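Open Day at the Jemcombe Test Kitchens
October 28, 2019

Jemcombe is a 148-mile drive from my front door, and I would not normally go that far for a bun. But Govindasamy opens its test kitchens to the public for one day in the fall, the tickets were free, and the only other offer I had was helping my brother-in-law move a piano.

We were handed paper hats at the gate. Mine was made for a smaller and more confident man. Yogesh Rana, leading our group, took us through the flour store first, where he spoke with real feeling about humidity, and then past a long glass case of retired rolling pins. There were 100 of them. I looked at them all, in case there was a test.

The dough room smelled wonderful and we were in it for 3 minutes. The Hedine lecture on yeast lasted considerably longer – I can report that the chairs were orange and that yeast is alive.

Steaming came last, in a plain room with off-white walls. I had expected vats. The cooker was the sort of thing you could keep on a kitchen counter, with a shiny steel basket full of holes, a glass lid set to one side and a plate of lumpy white dough buns waiting their turn.

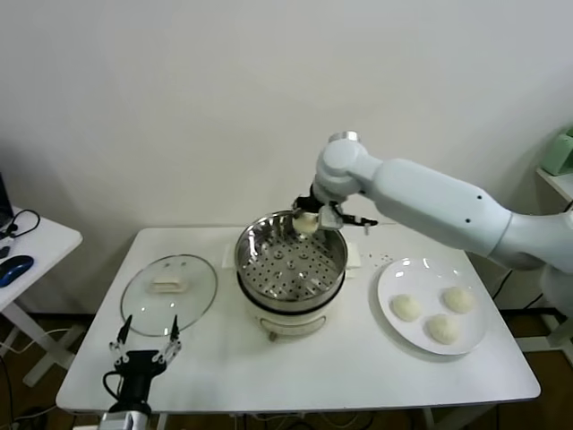 Ankit Bisht thought they should have had squares of paper underneath, or half of each bun would stay behind in the basket. He repeated this on the bus back to the parking lot, and again at the Stotina stand, where we paid 2 dollars apiece for buns somebody else had steamed. Mine had pork in it. The hat I kept.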